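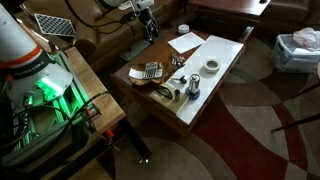 Franka Emika arm on its metal frame, next to the wooden table.

Lerkside Sky Notes, version 2

Overview

Lerkside Sky Notes is a set of written sky and weather observations made by people who had recently moved to the area from abroad. Entries come from three places: Lerkside, Nevby and Grekholm. Each entry is one short text plus a few coded fields. No photographs are included in the release.

Last updated Fri 19 February.

Contents

entries.csv: one row per observation, 770 rows
places.csv: one row per observing point, with a rounded position and a short note on the view
terms.csv: 69 local words for wind, fog, snow and light, with the English wording the writers used for them
CHANGES.txt: differences from version 1

Fields in entries.csv

entry_id: integer, not reused after a deletion
place: lerkside, nevby or grekholm
local_time: hour and minute, 24-hour clock
month: integer
cover: cloud cover in eighths, 0 to 8; 9 means the sky could not be judged
wind_word: free text, as written
home_word: what the writer would have called the same weather in the last place they lived; often blank
text: the note itself, English, spelling left alone
translated: 1 if the note was first written in another language

How the notes were made

Writers were asked to go to the same window, step or gate each time, look up, and write before checking a forecast. There was no fixed schedule. Most wrote in the morning. Length was not limited at first. A cap of 1,000 characters was added in July, and earlier notes over the cap were kept in full.

Cloud cover was judged by eye. Writers had a printed card to compare against but no training. Neighboring entries from the same day in Lerkside and Nevby sometimes differ by more than two eighths. These were not corrected.

Processing

Names of neighbors, landlords and employers were replaced with [name]. Street names were replaced with [street]. Farm names in Grekholm were left in where they are also the names of bus stops. Duplicate rows were removed by exact match on place, local_time and text. Exact dates are not released.

Place spellings were normalized with the Imai script, found in tools/imai. It reads entries.csv and places.csv and writes a new file. It does not edit in place. Run it from the top folder; paths are relative.

Known problems

Winter is thin for Grekholm. The road to the usual observing point was closed for part of it.
Night entries give cover 9 far too often. Some writers used 9 for "dark" even with stars mentioned in the text.
wind_word mixes strength and direction.
home_word cannot be compared across writers without knowing where they came from, and that field was dropped for privacy.
Two terms in terms.csv have the same English wording. Local readers say they differ, but no agreed definition was found.

Suitable use

Reading, teaching, and small studies of how newcomers describe weather. The cover field should not be used as a climate record.

License

Text and tables may be copied and changed with credit to Lerkside Sky Notes. The script in tools/imai is under the same terms.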